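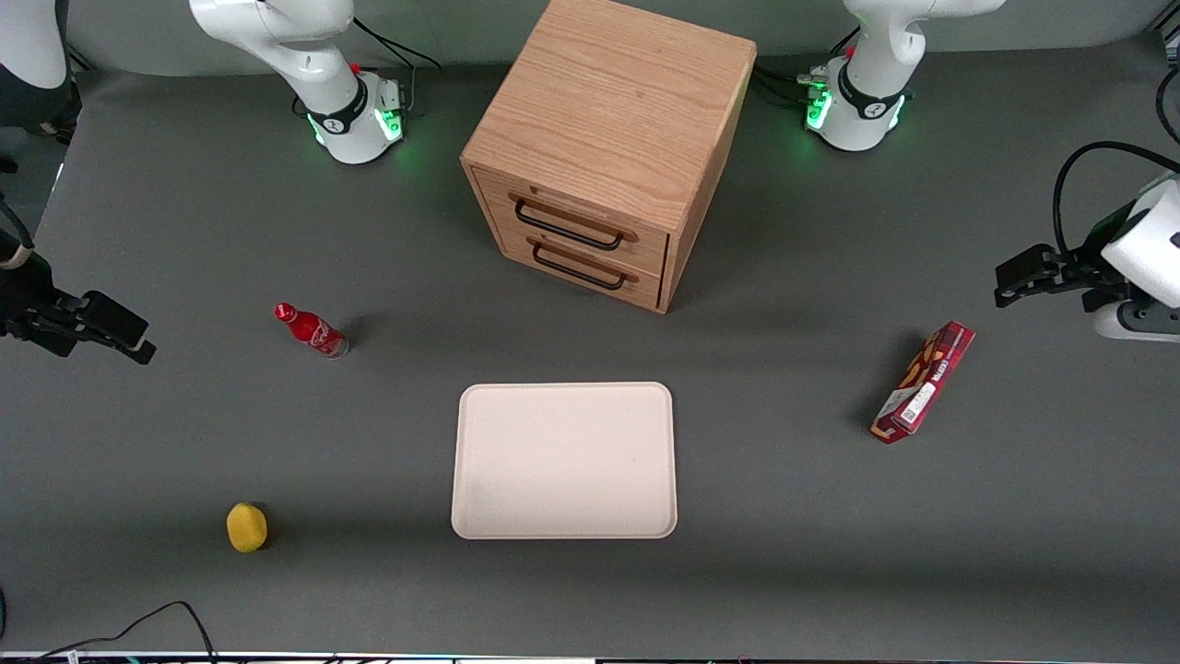 A two-drawer desk cabinet in light oak, with a tray and small goods on a grey table.

A desk cabinet (also desktop drawers, or in the Clornham trade a "two-high") is a small piece of storage furniture that stands on a table or a worktop. It is used for things which are needed often but look untidy when they lie in the open, for example stationery, tea, sweets and small packets of biscuits.

Form

The usual form is close to a cube, with two drawers one above the other. Handles are often a thin metal bar, and a black bar on light oak is a common combination. The grain of the top is normally left visible. Older cabinets from Birkett had a small knob instead, and the drawers were shallower – the lower one was made only for envelopes.

In the Womex catalogue the standard cabinet is 28 cm wide, and each drawer is meant to carry no more than 40 small items. Derek Stockdale, who wrote the catalogue text, admitted later that this number was a guess.

Use with a tray

A cabinet is frequently kept together with a low tray with a raised rim. The tray receives things for a short time, before they are put in a drawer or carried away. In offices at Lasville the tray is emptied each evening, a custom described by Panya Phromma in her booklet on shared desks.

Contents
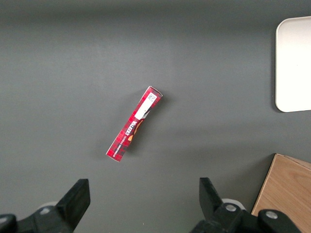
Reading time: 2 minutes

Long, narrow cartons are the most difficult goods for a small drawer. A slim box of shortbread, such as the Walkers vanilla shortbread in its red tartan, may need to lie from corner to corner, and then it takes the place of several smaller things. Cardboard ends become crumpled easily if the drawer is closed on them. Wayne Sedgwick recommends to measure the longest packet first and to choose the cabinet after.

Bottles should lie flat with the cap closed. Round objects roll when the drawer is pulled, so they are better kept in the tray.

Care

Oak is wiped with a dry cloth along the grain. Oil is applied once a year, in July at the Clornham workshop, where 70 cabinets are on loan to local schools.

See also: Letter tray; Tea caddy; Worktop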